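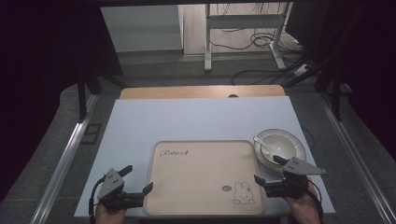 The rabbit tray with the soup bowl and spoon, all on the big white board.

Home | Tableware | Galleries | About

Rabbit tray and bowls - a little gallery

I've been meaning to put these up for ages! Regular readers will know I have a weakness for breakfast things, and anything with a rabbit on it goes straight in my basket (my sister has stopped commenting). So this is a short page about one beige tray, one deep bowl and the dishes that go with it. I found the tray in a little shop called Laralo, where I'd only gone in for 3 metres of ribbon, and I came out with no ribbon at all.

I love how plain it is. The name is written in cursive up in one corner and the rabbit keeps to the opposite one, with a tiny speech bubble next to him. I've decided he is asking for toast. The rim is only slightly raised, so I wouldn't trust it with a full mug on the stairs, but for a plate of biscuits it's lovely.
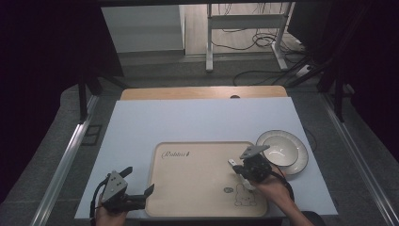

Bowls are where I get fussy. I like them deep, the sort you can wrap both hands round in October, and I like something underneath to catch the drips (there are always drips, I eat soup like a five-year-old). A wide, shallow dish does that job very well, and the thin dark line round this one's rim stops all that white from looking like a canteen. I'd put the bowl to the right of the tray too, as it is in this one - I'm right-handed and it just feels friendlier.

Unai Moya wrote to ask whether beige and white go together or whether it all looks a bit washed out. I think they do! A pale table helps, and if you want more colour you can always add a napkin. Mine is mustard, from the Mendura sale, and has been through the wash so often that it's nearly cream now - so perhaps don't listen to me.

If you know of a matching rabbit mug, please leave a comment. I've looked through 97 listings so far and they were all hares.

Posted 2021-08-05

Recent galleries
Lemeo egg cups, the yellow set
My 7 favourite teaspoons
Sukprasert noodle bowls
Jugs with chips in them

This site uses cookies. By carrying on you agree to our use of them. OK | Find out more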